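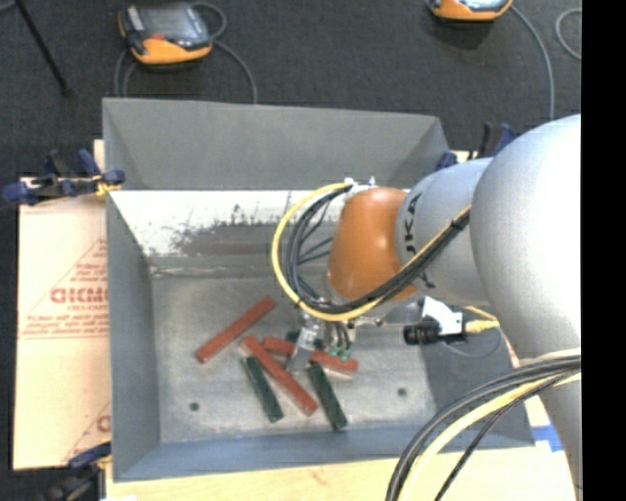 4 min read

Plamberg is a shared workshop in the back half of a former printing plant. Members pay by the month, and once or twice a year the project bays are opened to visitors. I went in January, mainly to see the bin picking cell in the last bay. I have been trying to build something similar in my garage and wanted to see how another group had handled the floor of the bin, the cables and the lighting.

The entrance is on the loading side. Signs lead past the wood shop and the laser room, both running but not open to visitors that afternoon. The bays are along the rear wall. Each one has a taped line on the floor and a sheet with the project name and the monthly power use. The cell is listed as Fluvix.

The task is simple to state. Colored bars lie loose in a deep sheet-metal bin, and a robot arm has to take them out one at a time. Red bars go to one tray and green bars to the other. The bars cross each other and lie in a loose pile on the floor, and the order of removal matters more than I had assumed. If a lower bar is gripped first, the ones on top of it shift and the position data is out of date. The software therefore ranks every bar by how much of it is visible and takes the most exposed one.

The arm is a used unit with a silver-gray body and an orange cover at the wrist. The members bought it without tooling. The gripper has a slanted finger, and short air hoses run down to pale-green fittings on it. A first set of fingers was printed in plastic and bent when a bar jammed in a corner. The present set is light gray. The angle lets the tips reach between two crossed bars without the gripper body touching the pile.

The bin is gray and held to a wooden tabletop with clamps. I asked why it was not bolted down. They move it often during tests, and each move is followed by a new calibration, which takes 10 minutes. Blue tape on the tabletop serves as a reference mark. It is accurate enough to put the bin back near its old place, and the calibration does the rest.

The condition of the bin is worth noting for anyone planning the same thing. The floor is scuffed all over, and on the far side the finish has been rubbed away in dark patches. Bare metal and worn paint reflect differently, and the vision software at first reported bars where there was only a scrape. Painting the bin matte black was tried on a second bin and abandoned, as the dark green bars then disappeared. The current fix is a color threshold set separately for red and green, plus a check on length. Anything shorter than 105 mm is ignored. A bar that is mostly hidden under others also fails the check and has to wait until it is uncovered.

Lighting comes from two panels under the ceiling. A ring light near the gripper was removed early on because of glare from the floor of the bin.

Cables took up most of the discussion. The yellow cable from the wrist is run in a wide open loop and the black ones follow it, tied together near the large joint. The loop looks untidy, but it has a purpose. With a tighter run the connector at the wrist worked free after a few hundred cycles. The slack has to be enough for a full turn of the wrist and not so much that it drops into the bin. They arrived at the present length by trial. I took measurements for my own arm, which is smaller and will need less.

The cell is driven by a control program the group wrote itself, called Halonen after the street the workshop is on. It runs on an ordinary desktop computer. The source is available to members only. The operating screen has 4 buttons and a log window, and most of the useful information is in the log.

The longest run without a stop so far is 648 picks. Most stops come from two bars being lifted together. The weight check catches this and the arm returns both to the bin. A bar standing on end in a corner is the other common cause, and that still has to be cleared by hand.

Total cost excluding the arm was given as a little less than a used car, with no breakdown. The bars are cut from stock sold by Fasa, a local supplier that also gives members a discount on offcuts.

Practical points: parking is on the street and fills up by noon. Safety glasses are lent at the door. The bays are unheated, so bring a coat in winter. Coffee is in the front room next to the tool counter, cash only.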